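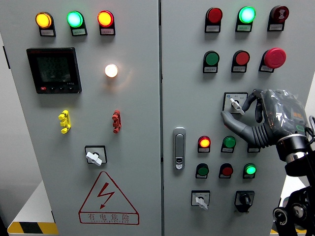 Layout and Labeling of a Two-Door Control Cabinet for a Pump Training Stand

Course project report, Electrical Installations 2
September 2023

1. Purpose

The Fotham training stand is used by second-year students for motor starting exercises. Its original control box had been modified several times and the wiring no longer matched the drawings. The project task was to document a replacement cabinet, check the placement of the door devices, and propose a labeling scheme that a new student can follow without the manual.

The pump, the piping and the motor itself were outside the scope. So was the incoming supply, which was left as installed.

2. Cabinet and door devices

The replacement is a light gray cabinet with two doors side by side. The left door carries the supply side: pilot lamps, a digital power meter, two latch handles and a rotary selector switch. The right door carries the operating side: indicator lamps, a buzzer, push buttons, the emergency stop and further selector switches.

The three pilot lamps along the top of the left door are amber-yellow, green and red-orange, one per phase. All three should be lit whenever the supply is present. A dark lamp means a lost phase or a failed lamp, and the student must check the meter before going further. The meter is directly below the yellow lamp, so both can be read from one position. A round white lamp to the right of the meter shows that the control circuit is live.

On the right door the top row has a red lamp, a green lamp and a dark red buzzer. We assigned the red lamp to "fault", the green lamp to "ready" and the buzzer to the overload relay. The row below has a green push button for start, a red push button for stop and the red mushroom-head emergency stop. The selector switch under this row is used for manual or automatic operation.

3. Labels

Small label plates are fitted under the lamps on both doors. The printed characters are tiny, and this was the main complaint from the first group that used the stand. Reading them meant leaning in toward the door, which is poor practice in front of a live cabinet.

We compared two options. The first was to keep the plates and add a printed key on the wall beside the stand. The second was to replace the plates with larger ones engraved by Moulin. The wall key was cheaper but had to be read from a different place than the door, and students lost track of rows. The second option was chosen. The new text gives a device number first and a function second, so that the door matches the drawing list – for example, "S4 START".

The high-voltage warning sign near the bottom of the left door has Chinese text, 有电危险 (live, danger), with a smaller line of English under it. The English line is too small for the same reason as the plates. We recommend a second sign with English text at reading height. The existing sign should stay where it is.

4. Checks

Each device was checked against drawing 3203, first with the supply locked off and then energized under supervision. Continuity was tested from the terminal strip to the contact block of every push button and selector switch. Insulation resistance of the control wiring was measured with a 1000 V tester, with the meter and the lamps disconnected.

Two wiring errors were found. The stop button had been connected to the normally open contact, and the buzzer was wired ahead of the control fuse. Both were corrected before the energized test. The drawing was also wrong in one place: it showed the selector switch on the right door with three positions. The drawing has been revised.

The emergency stop was operated 50 times with the motor disconnected. The contactor dropped out each time. No measurement was made of the drop-out time, as the available recorder was in use on the Nendero bench.

5. Discussion

The split between supply and operating devices works well in use. Two of the selector switches are of similar shape, both with a white knob in a square bezel – a student who is told to "turn the switch" can turn the wrong one. Device numbers on the new plates reduce this risk, and the written exercises should use the same numbers.

6. Remaining work

Order the engraved plates. Issue the revised drawing and remove old copies from the Fanda binder. Measure the emergency stop drop-out time. Rewrite exercises 3 and 4 with the new device numbers.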